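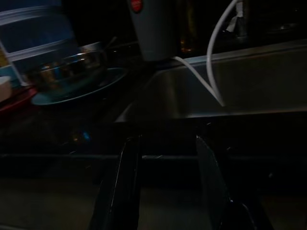 My counter and sink, with the white cord hanging down in the basin

Cord keeps ending up in the sink, dark counter shows everything

Posted by memach_mom

Okay so my kitchen is tiny (rental in Dillosthorpe, 22 inches of usable counter if I'm lucky!) and I've got this white cable that slides down into the stainless sink every single time I turn my back. It bugs me, and I doubt it's safe either. Also the counter is nearly black and shows every crumb. What do you all do about cords next to a sink?

Lorenz Pichler

Unplug it first, before you go fishing for it, and dry your hands. Then take up the slack. I use those stick-on clips, a pack of 12, and put them along the wall behind the counter so the cord runs up and away from the rim. Wipe the wall with rubbing alcohol and let it dry or they'll drop off by morning. If the cord has been under water or the plug got wet, I'd leave it unplugged and have somebody look at it.

joo_38

velcro tie. done

puventgirl

Seconding the clips! Mine have held since June. For the dark counter I gave up on sprays and went to a barely damp microfiber cloth, then a dry one right after, and the streaks are mostly gone. Crumbs, well, I still have crumbs.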